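Primeton Household Skills Center
Gallery: The Tabletop Kitchen Collection

Published Jul 31, 2020

The Tabletop Kitchen Collection is a set of small household items kept by the Primeton Household Skills Center for work on everyday kitchen tasks. It includes cups, dishes and compact appliances, all chosen for use on an ordinary table. The Center maintains the collection for its own courses and lends parts of it to partner sites in Lunthorpe and Clesell.

This gallery page presents the collection in use. The notes with each entry are taken from the Center's handling guide and are intended for instructors, visiting groups and borrowers. Visitors who are new to the collection are advised to read the notes on cups first, as the same rules apply to most of the smaller items.

Cups and drinkware

Plastic cups are the most frequently requested items in the collection. They are light, they come in soft colors that are easy to tell apart, and they tolerate repeated handling by beginners. The pink cup belongs to the Clesell series, which was added to the collection when the earlier drinkware was retired.
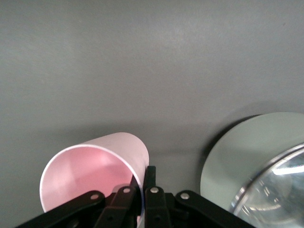
Setting a cup upright is the first task in the introductory course. Learners are asked to take hold of the body of the cup and to avoid placing fingers inside the rim. A cup should be returned to its base in a single steady motion and released only when it stands level. Instructors should allow each learner up to 15 attempts before moving to the next task.

Cups are checked at the end of each session for cracks, rough edges and stains. Items that do not pass are set aside and listed in the return record. Borrowers are not expected to replace a worn cup, but they are expected to report it.

The gray tabletop

A plain gray surface is used for all tabletop work. The matte finish reduces glare and allows pale items to be seen clearly, which is of particular help to learners with low vision. Tablecloths and patterned mats should not be placed on the surface during a course session. The table is wiped with a damp cloth and mild soap, and no polish is applied.

Rice cookers and lidded items

The second part of the course deals with small appliances. Compact rice cookers are well suited to this purpose: they take up little room, the lid can be lifted with one hand, and the parts are familiar to most households. A glass lid allows the contents to be checked without opening the cooker. All appliances remain unplugged during tabletop practice, and no food is prepared in this part of the course.

Learners practice moving other items near and above the cooker without striking the lid. The cup is used for this exercise because of its low weight. The handling guide asks that it be held clear of the knob and brought down slowly.

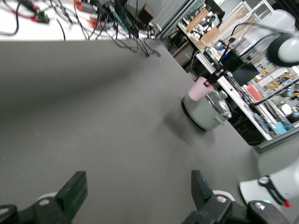 Lids should be lifted straight up by the knob and placed on the table with the knob facing upward. Glass lids are stored separately from the cookers, each in its own padded sleeve. A lid with a chip or a loose knob must be withdrawn from use at once and reported to the collections office.

The Center holds cookers in several pale colors. Borrowers may state a preference on the loan form, although the office cannot guarantee that a particular color will be available.

About the collection

The collection currently holds 1,050 items, of which 39 are small appliances. Loans are made for a period of six weeks and may be renewed once if no other site has placed a request. Groups from the Were area should collect and return items through the Lunthorpe site.

Requests for the autumn loan period are now being accepted. The loan form, the handling guide and the current item list are available from the collections office at Primeton. Items should be returned clean, dry and in the boxes in which they were supplied.

Text and pictures: Primeton Household Skills Center, Collections Office. Instructors may reproduce this page for course use, provided that the Center is credited.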